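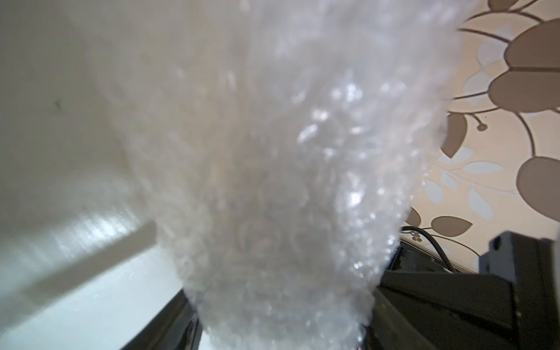
Home Shop New In FAQ Returns Contact

Questions we get a lot

Zundthorpe secondhand china and glass. Read this first please, then email. Inbox is slow in September, everyone is back from summer and wants plates.

What do you sell?

Used dinnerware, mostly. Plates, bowls, cups, serving stuff, some glass. Odd pieces to finish a set you already have. No silver, no flatware, no knives. We get asked about knives constantly. No knives.

Is everything in stock?

If it has a Buy button, yes. Current count is 732 listings, goes up and down. If the button is gray it sold and we haven't pulled the page yet. Gray pages stay up a while so people can check a pattern against theirs.

Can you match my pattern?

Usually. Send a photo of the front of the plate, a photo of the mark on the back, and the width straight across. All three. Just "white with blue flowers" won't do it, sorry, that's half the shop.

If there's no mark, send the photo of the front anyway plus one from the side. Rim shape helps more than people think.

What do your condition grades mean?

Clean: light wear, no chips, no cracks, no stains we could find.
Used: knife marks, some fading on the gold or the print. Fine for dinner.
Tired: chip, hairline, crazing or a stain. Always listed in the text. Priced way down. People buy these for plant saucers and mosaics.

We don't use "mint". Almost nothing thats been in a kitchen for decades is mint.

What is crazing?

The fine web of lines in the glaze. Glaze and clay shrink at different speeds, glaze gives up. Can't be fixed. We wouldn't eat off a badly crazed plate, food gets down in the lines. Display is fine.

Dishwasher?

Gold or silver rim: no. Hand painted over the glaze: no. Run a fingernail across the pattern, if you can feel it, wash by hand. Plain white stoneware: most of it is OK, bottom rack can be rough on it, use the top if it fits.

Microwave?

Not with any metal trim. Not with a crack. Otherwise depends on the maker, look for a note on the back. No note, we'd skip it.

Is old china safe to eat off?

Fair question. Some old glazes and bright overglaze colors have lead in them, reds and oranges and yellows especially. We don't lab test. Home swab kits can miss things. If you're worried, or it's for kids, use it for show and eat off something new. No acidic food sitting in old bowls (tomato, citrus, vinegar), whatever the color.

How do I get tea stains out?

Baking soda and a little water, make a paste, soft cloth, rub. Leave it ten minutes if it's stubborn. No chlorine bleach. It gets under the glaze and can lift it later, you'll see flakes months on.

Gray knife marks are metal left behind on the glaze, mostly not scratches. A mild cream cleanser takes a lot of it off. Go easy near the print.

How do you pack?

Each piece wrapped on its own. Plates go in on edge, never flat in a stack. Double box for anything over 6 plates. Paper in the gaps till nothing moves when you shake it. Please don't throw the box out before you've been through all the paper, saucers hide.

Can I send packing stuff back to you?

No, postage would cost more than its worth. Reuse it or ask a local shop if they want it.

How long does shipping take?

We pack within 4 days. After that it's the carrier, around a week in most places. Orders in before noon don't go out the same day, an old version of this page said they did. It was wrong.

Pickup?

Yes, from the Bunda Street door. Pick "collect" at checkout, wait for the email that says ready. Don't come before the email. We hold pickups 31 days, then refund minus nothing and relist.

Something arrived broken.

Sorry. Keep everything, box included. Photo of the piece, photo of the box, order number, email it over. Refund or replacement if we have another one, and often we don't. You don't need to mail the pieces back.

Something arrived fine but I don't like it.

Return it, you pay postage, pack it the way it came. Refund once we've looked at it. Tired grade is final sale.

Do you buy china?

Sometimes. Full sets of plain white, yes. Heavy restaurant ware, yes please. Big floral sets with gold rims, almost never, we have a shelf of those nobody has asked about in ages. Send photos first, don't drop boxes at the door.

What's my set worth?

We don't do valuations. Look at what sets like yours sold for, not what people are asking. It's usually a good bit less than the family story.

Why are serving dishes so much more than plates?

Fewer made, more dropped. Lids too. A lid on its own can cost as much as the whole dish, worth checking before you toss a chipped base.

What are the Abubakar and Prudidier sections in the shop menu?

Two estate lots, bought whole. Abubakar is mostly stoneware, browns and greens. Prudidier is thin porcelain, tea things, lots of saucers without cups. Kept together so people filling gaps can find stuff. When they're gone they're gone.

Do you do gift wrap?

No. We'll leave the price slip out if you ask in the notes box.

Comments (4)

guest: the baking soda thing worked on my mugs, took two goes. didn't do anything for the teapot spout though

plateperson: Any chance of sorting by width? I need 10 inch ones and have to open every single listing.

shop reply: On the list. For now type the width in search, works for most of them.

teacup_fan: Do you ever get cups without saucers? I seem to have the opposite problem to your Prudidier page

Related

Reading the marks on the back of a plate
Storing plates without scratching them
Stoneware or porcelain, how to tell
What to do with one leftover saucer
New in: plain white bowls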